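Wultness group reports gains in training robot hands on cluttered tables

3 min read

A small change in how demonstrations are recorded has cut the amount of data needed to teach a robot hand to pick up everyday objects, according to a result released by the manipulation group at Wultness on April 29, 2026.

The method, called Hevow, asks the person guiding the arm to pause just before contact and then approach the same object again from a slightly different angle. Each pause is stored as a branch point. The training program then treats the approaches as alternatives to one another instead of averaging them, which in earlier work tended to leave the fingers closing on the space between two good grasps.

Sheyla Quintero, who leads the project, said the idea came out of reviewing failed grasps one at a time. "Most of our misses happened in the last bit of travel," she said. "The arm got to the right neighbourhood and then the hand couldn't commit to a side."

The group recorded 733 demonstrations over 60 sessions. Objects were left in the clutter of a shared table, and the operators were told not to tidy up between runs. Light, thin-walled items got the most attention, as a cup or a soft bottle will tip or crumple under a grip that suits a solid block. 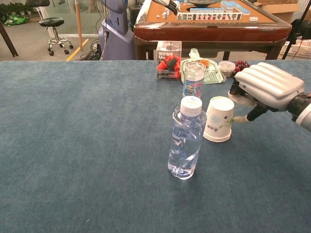

A robotic hand close to an upturned paper cup, with a clear plastic bottle beside it.

Driss Kamel handled the comparison runs. A policy trained on the full set of ordinary demonstrations was matched by one trained on half as many Hevow demonstrations. The gap was widest for cups and narrowed for boxes and tubs, where the standard recordings already did well.

There are limits. Pausing makes each session longer, so the saving in operator time is smaller than the saving in data. Transparent objects remain a problem, and the group has not yet tested the method with both hands working on one object. Kamel also noted that 2 of the 5 operators found the second approach awkward at first, and their early sessions had to be recorded again.

Delali Sowah is preparing the recordings for release to partner labs, starting with Ondrejka, where Lenka Vlček's team will repeat the cup trials on a different hand. Members who would like access to the operator instructions can ask Sowah through the group's office.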